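The Green Room

Hernán Inga had built the room before he built anything that could live in it. He sat in the shared workshop at Skorbridge, at the bench by the heater, and on his screen there was a floor, a green wall and a unit with white tiles on top. He called the robot Lai, after his grandmother's village. It was the 716th start.

"Show me what you see," he said, and he opened the views one by one.
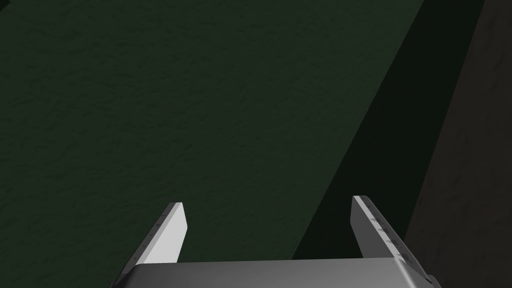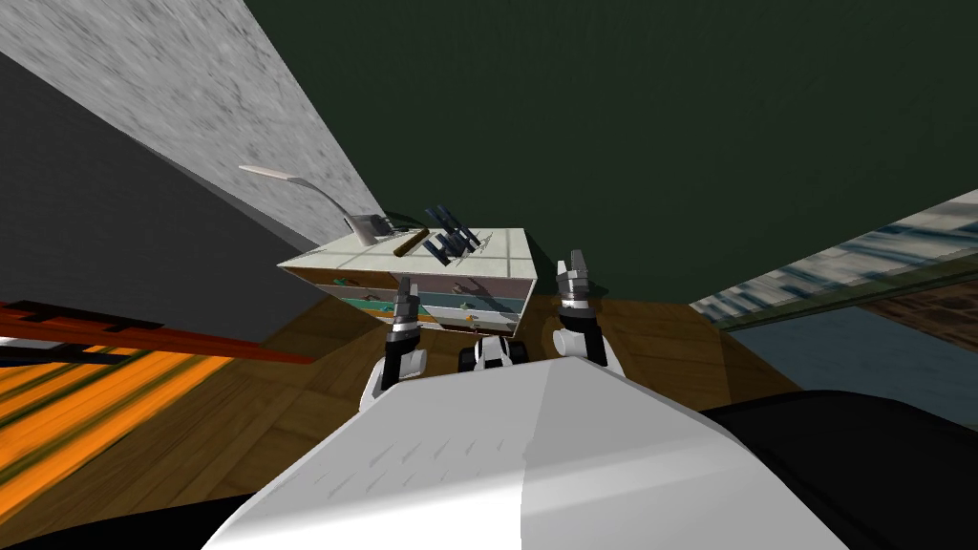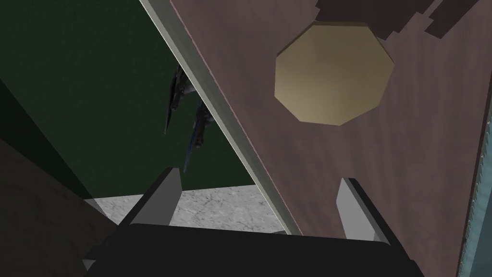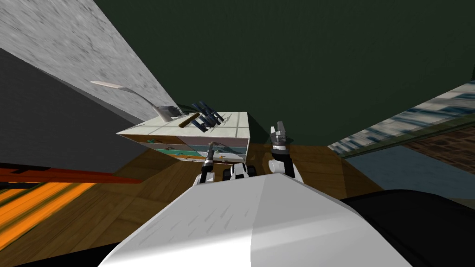 Lai in the green room, run 716. In all four views at least one gripper is open.

He looked at them for a long time. His daughter had asked him in the morning why the robot did not simply take something. He had said that it was waiting for him, and she had laughed, but he thought later that it was a correct answer.

The real arms lay in a crate under the bench. They had come from Prendholm on 29th July, with 27 screws missing and a letter which was very polite. Until the screws arrived there was only the green room, and he went there each evening after work, as other men go to a garden.

"You are still with the octagon?" asked the woman from the next bench. She was making a loom and her hands smelled of oil.

"With the octagon, yes. And with the little brown stick."

"What is it for, the stick?"

"I do not know. I put it there in the winter and now I am used to it."

She pulled a stool close and sat down. He typed a line, took it away, and typed it again with a smaller number. The heater clicked. Outside, the last bus to Skerkedeo went past and he did not get up for it.

"So that was your bus," she said.

"There is another at six - in the morning, I mean."

She gave him half of her bread. He ate it with his left hand and, with the right one, he started run 717.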